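House rules for the arm cells: the questions I keep getting

Last updated October 2022

I look after the written rules for the arm cells at Stunelano, and most weeks somebody stops me in the corridor to ask one of these. So I've put the answers in one place. If yours isn't on the list, send it over and I'll add it.

Who do these rules apply to?

Anyone who runs an arm, sets out objects for one, or labels what comes off the cameras afterwards. That includes visitors from Skelon, even if you've used the same arms at your own site and have your own habits. Your habits may well be better than ours! Tell me and we'll talk about it, but please follow ours while you're in the building.

Is this a safety standard?

No, and please don't quote it as one. The risk assessment for each cell is a separate document and it wins every argument. What I write is good practice: how we set up, what we check, what we write down. Mathis Sabatier signs off the risk assessments, so questions about guarding, speed limits or emergency stops go to him.

How many people should be in a cell during a session?

2. One drives and one watches, and the one watching keeps a hand near the stop button and doesn't look at their phone. You can swap whenever you like as long as you say so out loud.

Do I really have to do the pre-session check every time?

Yes, every time, even if you were the last person in there. It has 9 points and takes a few minutes once you know it. The ones people skip are the cable conduits (move each joint through its range by hand and see whether anything snags) and the bracket screws at the wrist. A wrist camera that has shifted a little won't stop you working, it'll just spoil a whole afternoon of recordings and you won't find out until the labelling stage. Ask me how I know.

What counts as an allowed object?

Anything on the object list for that cell. We like ordinary household and office things, and the list is long enough that you shouldn't get bored. Glass, open liquids, blades and anything with a loose battery are out. A roll of packing tape is fine. A tape dispenser with teeth isn't, and yes, I have had that argument more than once.

Writing tablets are fine too, with two conditions. Go gently on the screen with the fingertips, and log each tablet separately, even when you have several of them in a group. "Tablets, various" is not a log entry.
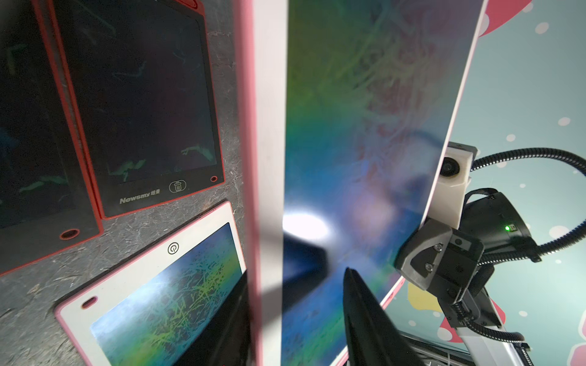
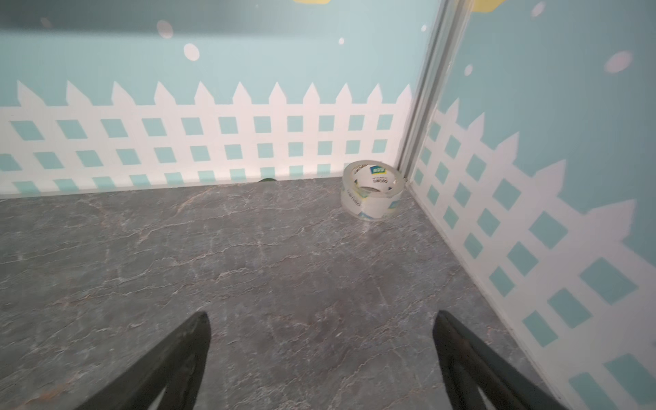
A writing tablet in the first, a roll of packing tape in the second, both from the wrist cameras.

Can I put an object right up against a wall?

You can, and I'd like you to, because corners are where things go wrong and we need plenty of them in the set. Come in slowly, with the fingers open before you get near, and stop if a fingertip touches the wall panel. Don't try to scrape the object out. Back off, go again from another side, and mark the attempt as a retry - we keep those.

Do I wipe the tablets between runs?

Leave them as they are unless the task sheet tells you to clear them. If you do clear one, write down which.

What if the lighting looks bad?

Glare on a shiny screen is no reason to stop. A lamp that has failed is. If you're not sure, record it and put a note in the comments box, and whoever is labelling can decide.

How long do recordings stay on the cell machine?

Until they've been copied and checked, and not a day longer. Each machine is set to warn you at 390 recordings. The hard limit is 2850, but if you ever see that number something has gone badly wrong and I'd like a phone call.

Somebody in our group follows the Nishimura checklist. Can we use that one?

For your own notes, sure. I pinched a couple of its points for ours, and the layout. But the form that goes in the folder has to be the house one, otherwise I can't compare sessions.

Does any of this cover the Ristorance kitchen cell?

Not yet. It has heat and water in it, so it needs its own page, and I'm hoping to have a draft in November. Until then ask Mathis before you book it.

I broke something. Now what?

Stop the arm, make sure you're both all right, then write it in the book. You won't be told off for a cracked tablet. You might be for one that goes quietly back on the shelf.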